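Open day at Wonov: questions at the tabletop cell

The Wonov workshop occupies a building put up in 1976 and opens to visitors each December. This year 71 people signed up, and they were taken through in groups of 11. The engineer running the tabletop cell spoke with us between groups, at a bench covered in spare cable.

The task shown is called Letano. An arm with a two-finger gripper works over a white table set with toy food, and the engineer chose toys for practical reasons. "They are cheap, they don't spoil, and the shapes are awkward in different ways," the engineer said. "A ribbed pumpkin and an ice cream scoop ask for very different grasps."

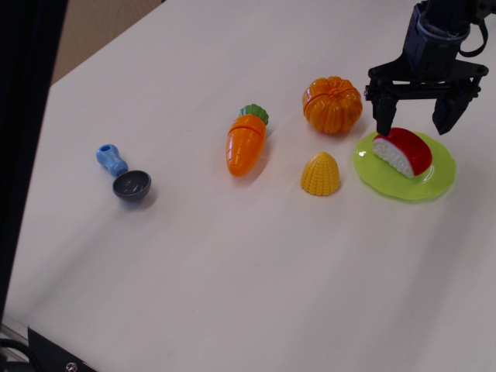 Objects with a flat side are the easier part of the set, according to the engineer. The scoop is harder. Its handle and its bowl have different widths, and the planner has to commit to one of them before the fingers come down. The plate has its own problem: a translucent rim gives poor depth readings, so the software, named Hirnow, takes the plate position from color.

Visitors mostly asked about speed. The demonstration is run well below the arm's limit. "At full speed you would see less," the engineer said. "I want people to be able to follow the approach — where the fingers open, and at what height."

Would a different item on the plate require new programming? "No. Cheese or sushi, the target is the plate and whatever is on it. The grasp width is computed each time." 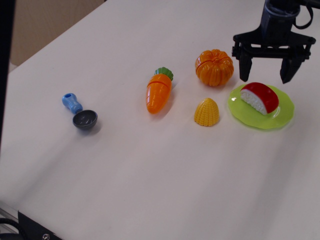
What comes next

Wonov plans to move the cell to its Kneath site, where it will share a room with 6 others. The engineer expects the lighting there to need more work than the arm. Mixed shadows on a white surface still cause false edges, and the present fix is a threshold set by hand every morning.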